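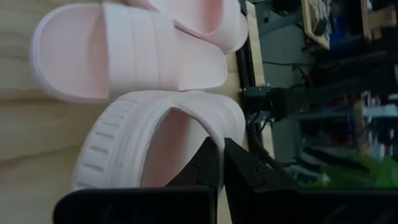
Vumance, kit d'apprentissage par démonstration

Montrez la tâche, le bras la reprend ! Vumance réunit deux poignées de téléopération, une pince à deux doigts et le logiciel Odus. Vous guidez le bras à distance ou directement à la main, et chaque geste est enregistré avec les vues des caméras. Aucune ligne de code à écrire, et on prend vite goût à l'exercice.

Efthymia Lazaridis, qui a dessiné les doigts, les voulait larges à la base et effilés au bout, pour aller chercher un rebord ou une bride souple. Ils se changent en 2 minutes. 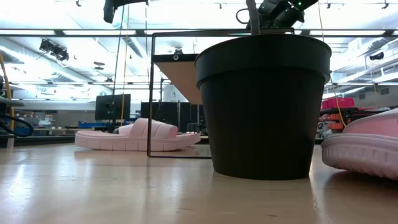
Combien de démonstrations faut-il pour une tâche simple ?
Comptez 5 essais pour une première ébauche, puis complétez selon la variété des objets et des positions de départ. La mémoire interne garde 700 enregistrements.

Dans Odus, les prises se relisent côte à côte, se coupent et s'annotent (un vrai plaisir quand on a connu les scripts maison !).

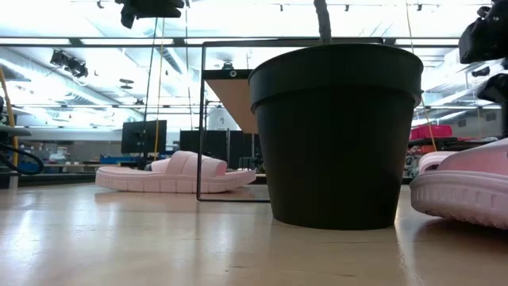 Le choix des objets compte autant que le réglage du bras. Hendrik Van Beek, notre formateur, conseille de mélanger les formes et les teintes dès le premier jour : un grand pot noir mat entre deux claquettes rose pâle, sur un plateau de bois clair un peu brillant, voilà de quoi varier les approches et les reflets.

Contenu : poignées, pince, doigts de rechange, licence Odus
Poids du coffret : 7 kg
Expédition le jeudi depuis l'atelier de Korkamside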